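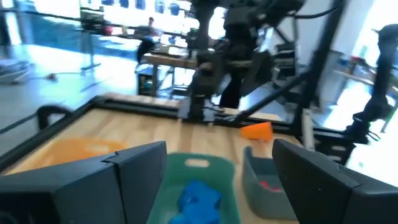 Evanthia Karagiannis wrote back after reading the first draft of this file that it said plenty about the arms and very little about the people who used to do the sorting by hand. She asked for a section on what the job is now, and for that section to come before the file format. It does.

Renar Tabletop Sorting Set
Data card and README

What this is

Recordings of robot arms working with small plastic items on a wooden tabletop: baskets, bins, cups, toy pieces. The set was made at Jutstead, where returned play kits are taken in, checked, sorted and sent out again. It holds 1,000 episodes. Each one is a single attempt at a single instruction, successful or failed.

Renar is the name of the sorting project. Cassim is the software that runs the arms and writes the logs. Please use both names if you cite the set.

What changed for the staff

Before Renar, sorting was a standing job. A person emptied a returned kit onto a table, picked out what belonged in it, put odd pieces in a spare parts bin and moved on to the next. Most people did a full shift of it and went home with sore wrists.

The job is now split into 2 roles. Operators drive the arms to record new episodes and step in when an arm is stuck. Checkers go through the finished kits and sign them off. People swap roles at the midday break. Pay grades were left alone for checkers and went up one step for operators, and this is still a sore point, given that the same people do both. A single grade was asked for in August and has not been agreed.

Hand sorting has not gone away. Kits with fabric parts, torn bags or anything sticky are still done by a person — the arms are poor at all of these. Several of the longest-serving sorters asked to stay on that line full time and were allowed to.

Staff comments, collected by Iason Kontogiannis, were mixed. The wrist complaints have dropped. The noise is tiring. Operators say that watching an arm miss the same cup over and over is harder on the nerves than picking it up themselves. Talk at the table has mostly stopped, and people miss it.

Who recorded the data

26 employees, all on paid time. Recording was never required, and anyone could have their episodes removed. Operator names are replaced by random codes. Episode speed is not used in performance reviews, and the license asks that nobody else use it that way.

Contents of each episode

Wrist camera video
Joint positions and gripper opening, per time step
The instruction as typed by the operator
Outcome: done, partly done, failed
Operator note (optional, often blank)

Known problems

Daylight in the room varies a lot, and pale or orange items can wash out. People at work may be visible in the background. Faces are blurred, but clothing and posture are not.

73 episodes have a wrong outcome label. They are listed in labels_fix.txt and have been left unchanged in the main files so that older results can be repeated.

Instructions were typed in a hurry. "Bin," "box" and "basket" are used for the same item by different operators.

Not suitable for

Staffing estimates. The episodes are practice and recovery runs and say little about output per shift. Wundwood used an early copy for this purpose and was asked to withdraw the figures.

Version

17 January 2025. Staff section added, label list added, two broken log files replaced.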